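The door stays
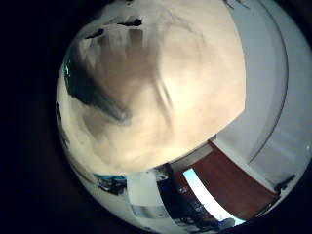

Every room I've ever rented has come with one thing I wasn't allowed to touch, and in this flat it's the door. Reddish-brown, tall, the colour of a bank manager's desk. The rest of the room is white, or the pale grey that landlords call white, so the door has the floor more or less permanently, like an uncle at a wedding.

I asked about painting it in June. The reply from the agency (Prerkel, who answer emails the way other people answer a summons) was one sentence long and contained the word "heritage". The building went up in the seventies. I have been here long enough to have opinions about the plumbing and I can promise you the only heritage in it is the hot water system.

So the door stays, and I've been working around it.

My first idea was to match it. Maëlle Sandhu, who I used to share with and who has a better eye than me, told me to pick up the colour somewhere else in the room so it looked like a decision. I bought a second-hand side table off a bloke in the next suburb. In his garage it was a dead ringer. In my room it was orange. I moved it to 4 different spots, then into the hall, and it now holds the mail and a bowl of keys that don't open anything.

Second idea was to paint the walls something that could stand up to it. Also not allowed, same email. I did get as far as the sample pots, and there's a piece of cardboard behind the wardrobe with 5 greens on it, any one of which would've been lovely. The one I liked best was called Zhuravel, and I couldn't tell you whether that's a place or a person. I still get the cardboard out and hold it up to the wall sometimes.

Third idea, curtains. I won't go through the curtains. Zeyu Guo came round to help with the rail and we spent most of an afternoon establishing that the wall above the window is made of something between plaster and biscuit. We filled the holes. If anyone from Prerkel is reading, there were no holes.

What's improved things, annoyingly, is having less in there. I took down the shelf with the paperbacks and gave away the chair I only used for clothes. Out went the floor lamp as well, which had been leaning for a year and made the whole room look like it was on a boat. With all that gone the door reads a bit more like furniture and a bit less like a threat. Late in the afternoon it goes a proper mahogany and I catch myself being quite fond of it — then the sun drops and it's back to being the way into a solicitor's office.

I've also oiled the hinges, which I'd been meaning to do since I moved in. Used to be you could hear me going for a glass of water from the street. Now I frighten people.

Still to do: the skirting boards, which I've wiped once and regretted, as the clean bit shows. A hook for my coat, of the stick-on type, assuming they can cope with a winter coat and I don't come home to it on the floor. And Shuzhen Shen has offered me a rug, some 2 metres long, in a red she describes as "friendly". I've asked for a photo in daylight. I've learned that much from the table.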